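Indoor Drying, Part 3: Socks and the Clip Hanger

Filed under: Laundry, Small Spaces

The previous two posts dealt with shirts and towels. Socks were left out because they need a different method, and because I was still changing mine. It has been stable since October, so I am writing it down.

The constraint is floor area. The Tveit folding rack I used before takes up most of the space between the washer and the window when open, and a full load of socks occupies the two lower tiers. Air movement at that height is poor. Socks hung over a rail also dry unevenly: the foot and leg lie against each other on either side of the rod, and the fold stays damp well after the rest is done.

A clip hanger solves both problems. It hangs from a single hook, uses no floor, and holds each sock by one edge so that air reaches the whole length. I have owned three. The first was a round Wolen model with the clips on short plastic chains, which tangled every time it was put away. The second was a Grorkadex with a folding frame; the hinge loosened and the whole thing tilted toward whichever side was heavier. The current one is a flat type with a single bar and metal clips. It has no moving parts apart from the clips, and it stores against a wall.

Layout before hanging

I lay the socks out on the table first. Pulling them one at a time from the basket and clipping them as they come takes longer overall, and the pairs end up scattered along the bar. With the layout step, matching is finished before anything is hung, and the socks come off the hanger as pairs.

The procedure:

Turn every sock right side out. Wool blends are the exception and can stay inside out until dry.

Flatten each sock with one pass of the hand, heel to toe. This takes out the twist from the spin cycle.

Place pairs side by side, all toes toward the front edge of the table. The cuffs then face the hanger and can be picked up without turning the sock over.

Group by color. Dark blue next to black is the usual source of errors, particularly under a warm bulb, so I keep those at opposite ends.
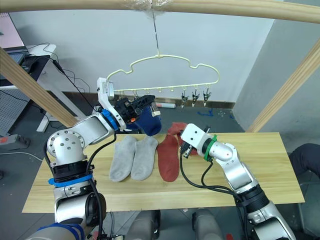 Sock layout with the clip hanger above: two grays side by side, rust-red to their right, navy held by the cuff.

Clip position

Clip at the cuff, with the toe down. There is a case for the reverse, toe up, on the grounds that the weight of the water then pulls on the foot and spares the elastic. I tried it with the Jostside cotton socks for a few weeks. The toes came out with a pinch mark that could be felt inside a shoe, and I saw no difference in the cuffs. Cuff up is also easier to load, given the layout above.

Use one clip per sock and catch only the edge of the ribbing. A deep bite leaves a dent in the knit and keeps a small patch damp under the metal. Heavy hiking socks can take two clips if there are enough to spare.

Load from the center of the bar outward, alternating sides. A flat hanger will lean if one half is filled first, and the socks on the low side slide together until they touch. Leave an empty clip between thick pairs. Thin dress socks can hang on adjacent clips.

Conditions

The hanger goes on the curtain rail, 40 cm from the glass. Closer than that, the window condensation in cold weather works against it. I weighed one full load straight out of the washer at 767 grams, hanger excluded, and the rail did not sag. I would not put that weight on an adhesive hook.

Loaded in the evening, cotton is normally dry by breakfast with the door open. Wool needs until the afternoon. Check the heel first, as it is the thickest part and the last to dry.

Metal clips should be wiped once in a while. A rust spot on a spring will transfer to light fabric and does not wash out easily. I check mine when the hanger is empty and replace any that no longer close fully.

The next post covers fitted sheets, for which the Tveit rack is coming back out.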